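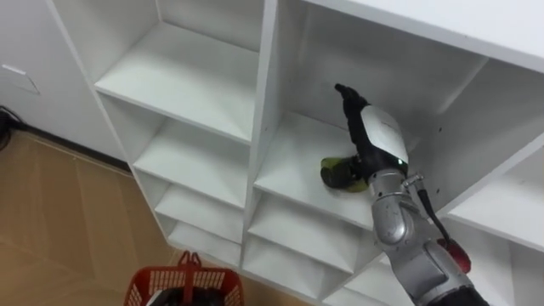

Robot arm in one of the cubbies, white shelving unit

Thread: Save percentage differs between Zandeo and the league sheet

crease_math
Posted 25th December
Our goalie's season line in Zandeo reads 603 shots against, 54 goals, .910. The Orero league sheet has the same 603 shots but 53 goals, .912. I went through the game reports from October on and the difference is one goal in the second Chiu game, scored with our net empty and a delayed penalty coming. Zandeo charged it to the goalie. The league didn't. Which one is right?
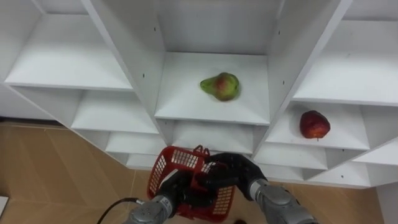

The report lists the goalie as off the ice when the puck went in, so I lean toward the league. What I can't work out is why the shot total is the same in both places. If the goal comes out, I would expect the shot to come out with it.

leftwingloc
It should. An empty-net goal is a goal against the team and a shot against the team. It is neither for the goalie. The correct line is 602 shots, 53 goals. That gives 549 saves and a percentage of .912.

Brondasix
The league has .912 already, so the published number doesn't change.

leftwingloc
The third decimal doesn't change. The save count does. At 603 and 53 the sheet credits 550 saves, and one of them was never made.

crease_math
Checked. The sheet does say 550.
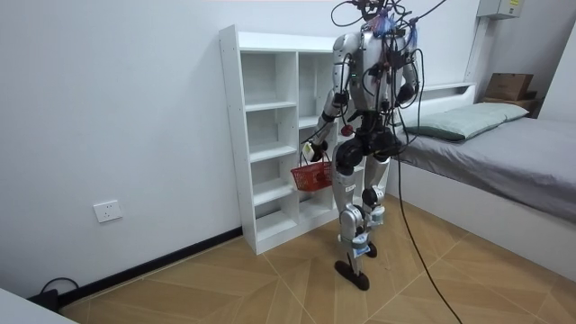 Robot by the open shelving, cables trailing to the floor

oldscorekeeper
I disagree with taking this from the report alone. "Off the ice" on those forms is entered after the whistle. On a delayed call the goalie is usually skating to the bench while play goes on, and our scorers don't log a time for it. If he was still on the ice when the puck crossed the line, some leagues charge him. You need the Orero scoring rules, not general practice.

leftwingloc
Do they define it anywhere? The copy I have only says "goalie removed for an extra attacker." I read that as removed once the attacker is on.

oldscorekeeper
Same copy here. I read it the same way, but then you need the time the attacker came on, and the report doesn't have that either.

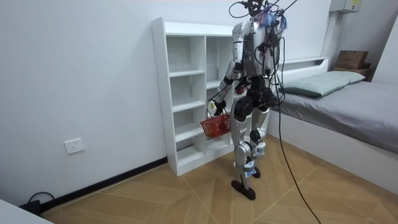
So the most you can say is that the league ruled it an empty-net goal and then failed to adjust the shots. Ask them to fix the shots to match their own ruling. I would leave the ruling itself alone.

Brondasix
Has anyone checked the other goalies? We had 13 games go to an empty net last season and I doubt the shots were pulled in all of them. Zandeo has a goalie on/off toggle, but it resets at the start of each period and the home scorer has to remember it.

crease_math
I can only see our own team's reports. I'll send the league the shot correction and ask whether they check team shots against goalie shots before posting.

leftwingloc
Post the reply when you get it. And edit the Zandeo entry on your side, or it will carry the 54 into the playoff page.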